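Lehre > Robotik-Software > Skripte > Block 4: Planung in der Simulation

Suchbegriff eingeben Suchen

Block 4, Mitschrift zur Vorlesung (G. Ngcobo)

Nur Stichworte, ausführlich im Skript Kap. 3.

Wiederholung: Konfigurationsraum, Kollisionsprüfung, RRT-Connect. Wer das nicht mehr parat hat, bitte vor der Übung nachlesen!

Pipeline in Fludent:
Szene laden -> Objektposen abfragen -> Greifkandidaten -> Bahnplanung -> Ausführung. Regler läuft mit 60 Hz, Planer asynchron. Nicht im Reglertakt planen, letztes Semester bei 4 Gruppen passiert.

Kollisionsgeometrie
- Konvexe Hülle reicht für Apfel und Brot
- Topf, Tasse: Hülle macht die Öffnung zu! Also konvexe Zerlegung
- Pfanne: Stiel und Körper getrennt, sonst riesiges totes Volumen
- Sicherheitsabstand pro Objekt, nicht global

Verdeckung: Wahrnehmungsmodul (Cleltlow) liefert Pose + Konfidenz. Niedrige Konfidenz heißt nicht "Objekt weg". Planer muss den verdeckten Bereich als belegt behandeln, bis eine zweite Ansicht vorliegt.

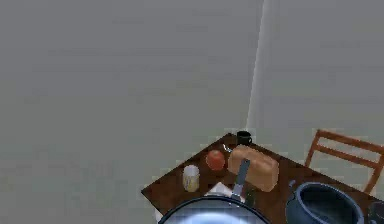

Reihenfolgeplanung: Abhängigkeitsgraph aufbauen. Kante A -> B, wenn A den Zugriff auf B blockiert. Bei Zyklen Zwischenablage suchen, freie Tischfläche vorher rastern. Greedy geht meistens, Beweis dass nicht immer: Übung.

Benchmark Grindby: 2.264 Szenen, Startzustand fest, Seed bitte immer mit abgeben. Ohne Seed keine Punkte.

Aufgabe bis Ende Juni, Gruppen zu 3:
a) Kollisionsprüfung mit Zerlegung implementiern
b) Graph + Ablagesuche
c) Planungszeit gegen Sicherheitsabstand auftragen, Plot kurz kommentieren

Literatur: LaValle, Planning Algorithms, Kap. 5. Fragen zur Instalation an Benkirane-Forum, nicht per Mail.

Kontakt | © Gert Ngcobo | Nach oben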